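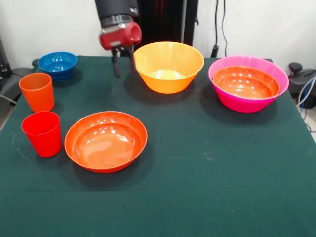

濃い緑のフェルトの上に、お椀が五つとカップが二つ

小さな会社の「創業ストーリー」って、みなさん読みますか。私はけっこう読むほうです。仕事で販促の文章を書いているので半分は義務なんですが、もう半分はただの趣味で、夜中に布団の中で知らない会社の会社概要ページをひたすら開いていたりします。

で、今日書きたいのは、あの創業ストーリーというやつ、そろそろ短くしませんか、という話です。

きっかけは、去年の11月に引き受けた地元の事業者紹介の冊子でした。Inauという焼き菓子の店と、Sowaという小さな印刷会社と、あと何社か。どこの社長さんにも「創業のきっかけを聞かせてください」とお願いすると、びっくりするくらい似た話が返ってくるんですよね。会社勤めで疑問を感じて、ある日決心して、最初の一年は苦しくて、お客さまの一言に救われた、と。うそだとは思っていません。たぶん全部本当にあったことです。でも並べて読むと、店名を入れ替えても気づかないんじゃないかという気がしてくる(すみません、書いたのは私です)。

Sowaさんの原稿なんて、最初は創業の話だけで300字使っていました。紹介文全体が325字なのに、ですよ。残りの25字で何を伝えろというのか。印刷できる紙の種類も、何部から頼めるのかも入らない。読む側からしたら、名刺を少しだけ刷ってほしいときに頼めるのかどうか、まずそこが知りたいはずなんです。

それで思い切って、創業の話を一行にして、あとは全部「いま何を、誰のためにやっているか」に充てました。社長さんには最初ちょっと渋い顔をされました。そりゃそうですよね、人生の大事なところを一行にされたんだから。私だって自分の独立のときの話を一行で済まされたら、たぶん帰り道で少しへこみます。それでも刷り上がったものを見て「こっちのほうがうちの店っぽいね」と言ってくださって、あれはうれしかったなあ。

こういうことを言うと、「いやいや、いまの時代は物語で選ばれるんだ」と反論されます。商工会の勉強会でも言われました。うん、わかるんです。私も物語は好きです。ただ、お客さんが心を動かされる物語って、創業の瞬間にあるとは限らないと思うんですよ。Inauの店主さんに取材したときも、私がいちばん身を乗り出したのは、独立の決意の話よりも、バターの値段が上がったときに型をひと回り小さくするか値札を変えるかで一週間悩んだ話でした。結局どっちも選ばないで、箱を安いものに替えたそうです。しかも常連さんには「前の箱のほうがよかった」と言われたとか。こういう話なら、私はいくらでも読みます!

それと、創業者の苦労話が前に出すぎると、いま働いている人の姿が消えてしまうのも気になっています。Tirbyという清掃の会社のサイトをお手伝いしたときのこと。元のトップページは、創業者の腕組み写真と、長い長いごあいさつだけでした。現場に出ているスタッフさんが20人いるのに、一人も出てこない。問い合わせの電話を受けるのも、お宅に伺うのもその人たちなのに。ごあいさつは下のほうに移ってもらって、上には作業の流れと料金、それから現場の人が書いた短いメモを置きました。メモの中身は、玄関のたたきは最後にやります、とかそんな程度です。でも電話口で「玄関の方ですか」と聞かれるようになったらしくて、私はこれ、立派な広報だと思っています。

もちろん、創業の話を全部捨てろとまでは言いません。何十年も続いた店が代替わりをするときとか、まったく別の業種に移ったときとか、そこを説明しないと話が通じない場合はあります。私が引っかかっているのは、ほかに書くことが見つからないから、とりあえず創業の話で埋める、というあの習慣のほうです。見つからないんじゃなくて、聞いていないだけのことが多いんですよね。これは取材する側、つまり私の怠慢でもあります。

だから最近は、質問の順番を変えました。最初に聞くのは「先週いちばん時間を取られた仕事は何ですか」。たいてい相手は笑って、それから急に早口になります。請求書の話だったり、配送のトラブルだったり、新しく入った人に教えている最中のことだったり。創業の話は、帰りぎわに時間が余っていたら聞く。余らなかったら聞かない。それで困ったことは、いまのところありません。

ちなみに先日、Andachという雑貨の会社から167字で紹介文を書いてほしいという依頼が来ました。短い! と最初はのけぞりましたが、書いてみたらなかなか気持ちがよかったです。創業の話は一文字も入っていません。先方からの直しは、営業時間のところだけでした。

2022年7月13日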